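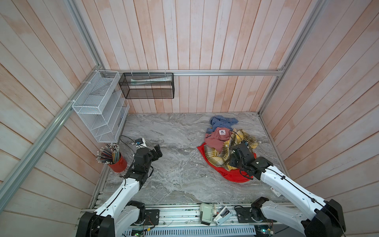 The Pencils

Suqin Qian had moved the cup of pencils to number 12 Prindo Lane herself, on her lap, in the front of the van. Everything else had gone in boxes.

Nassoro Mfaume came up on the second evening with a bag of bread rolls.

"You've kept them all," he said.

"They still write."

"Do they?"

She took one out and tried it on the paper bag. It didn't. She put it back with the others.

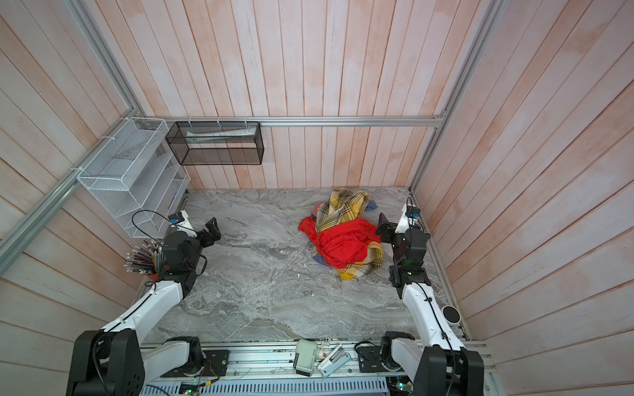
Her mother had never folded anything in her life. Washing was dropped where there was space, and it was put on from there, creases and all. Suqin had sworn at 31 that she would live differently, and now there was a crumpled pile of cloth lying on the grey marbled surface, with bare space to either side of it. She looked at it for a while.

"I could help you with that," Nassoro said.

"Leave it till morning."

He gave her a roll and they ate standing up – the chairs were still at Terkine, waiting for a second van.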